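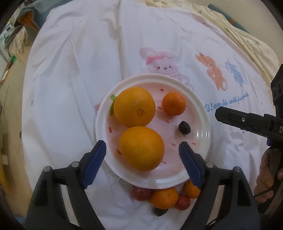
Oranges, a mandarin and a plum on a plate.

Archive Update: Protest Records from the Prolatdale Draft Board Cases

2/15/19

The Erkeo Archive has finished cataloging the Manninen papers, a collection on war resistance and draft refusal in Prolatdale and nearby towns. The collection holds 3,198 items in all. Of these, 2,369 have been scanned and can be read at the public terminals. The remainder are waiting on repair work or on permission from the families of the people named in them.

Most of the material falls into two groups. The first is correspondence between men who refused induction and the local groups that supported them. The second is court and jail paperwork: arrest sheets, bail receipts, visitor logs and sentencing notes. Letters are filed by date of writing. Court records are filed by case, so one person may appear in several folders.

Box 4 will be of most use to readers working on the Stivell Street sit-ins. It contains the arrest sheets for both sit-ins and a typed set of instructions given to those who expected to be jailed. The instructions cover what to carry, how to answer booking questions and when to refuse bail. Two versions exist - the later one drops the section on fasting - and both have been scanned.

Box 5 holds sound recordings on open reel. These were copied in December, but three reels have gaps where the tape had stuck together. The gaps are marked in the transcripts with the running time at which they start and end.

Some names in the jail logs are spelled more than one way. The catalog keeps each spelling as written and adds a cross-reference to the form used in court. Searches should be run on both.

Requests for unscanned items must be made in writing, with the box and folder numbers. Medical notes in the jail files remain closed. Copies for personal study are made at the front desk.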